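Grurkura

A dataset of the sounds kitchens make when everyone has left them. Fridges, mostly. If you came for birdsong, the internet has plenty and we wish you well.

What's in it

2659 clips, 12 seconds each, mono WAV, from 94 kitchens in and near Okbridge. Labels live in labels.csv, one row per clip. The columns are clip_id, kitchen_id, source, hour and grumble. The last one runs from 0 (silent) to 5 (landlord has been told).

How it was labeled

Peadar Ó Dálaigh and Sorcha Mac an tSaoi listened to everything separately and then argued. They never settled 58 of the clips, so those carry the source "disputed". Peadar still thinks most of them are pipes.

Known problems

Kitchen 12 has a clock. You will learn to hate it.
Clips from March are louder, as we'd bought a better microphone and hadn't read its manual.
The hour column is local time, except where it isn't. See hours_fix.txt.

Loading

Use the Titia script in /tools. It wants Python 3 and a bit of patience. The older Foley loader still runs but swaps the left channel with the right, a neat trick on mono files.

License

CC BY 4.0. Credit the dataset, and please don't send us recordings of your dishwasher. We have enough dishwashers.

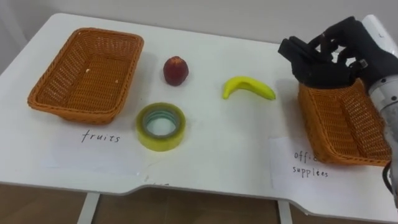

Wicker basket on a white table.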